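Search this site
Enter keywords
Reading time: 6 min

4.2 Sockets that have left the floor

Of the rooms surveyed in the Rutherford flats, those with a power strip on the wall proved the most instructive. Manufacturers supply such strips with a slot on the back, apparently in the belief that tenants own drills. Our tenants own adhesive hooks. The hook is generally bought for a tea towel and promoted later, and its decoration is seldom consulted in the matter (Ngô and Ruawai, in their Cimgate study, record a strip hung from a smiling pineapple).

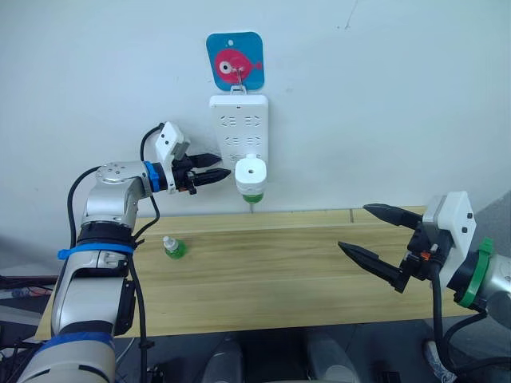 Figure 6. Power strip hung from an adhesive fish hook, with a plug-in liquid device in the lowest position; small green bottle on the table.

The arrangement in Figure 6 follows a pattern we call "last socket, longest stay". A plug-in with a liquid reservoir takes the bottom position, where its bulk hangs clear of the strip, and it tends to keep that position for the season. Small bottles settle nearby. Asked why they did not live in a cupboard, one respondent told Wihongi that the cupboard was for things she wanted to forget.

Hooks were replaced, on the tenants' own account, only after a fall, usually at night. Weight ratings were known to none of the 10 households interviewed, two of which had kept the packaging.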